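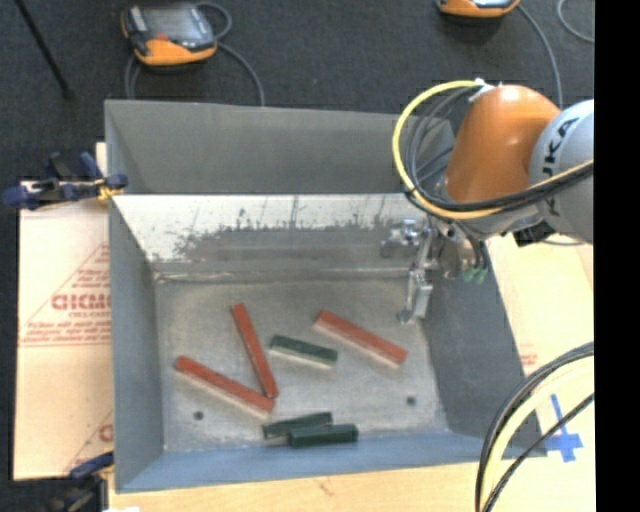

1 min read

Part 4: Packing for the Ruruda trail

I've hiked the Ruruda loop more times than I can count, usually with my friend Zamfira Cârstea, and this is how I set up my day pack now (after a lot of bad attempts!).

1. Loosen every strap before you put anything in. I still forget this one.

2. Slide your water in first, flat against the back panel. I carry two bottles, and I drink almost all of it by the second creek.

3. Rain jacket goes next, even in November when the sky looks perfect.

4. Lunch on top. Zamfira brings cheese pies and I bring whatever's left in the fridge, so guess who trades with whom.

5. Put the pack on, buckle the hip belt, then snug the shoulder straps. Walk up and down some stairs and adjust again.

Note: the climb to the Erine overlook is 1,000 feet, and most of it comes in the last mile. Tighten the hip belt before you start up.

Caution: the rocks by the creek are slick in the morning. Unclip your chest strap before crossing, and keep your phone in a zipped pocket. I lost one there and had to borrow Zamfira's to call home.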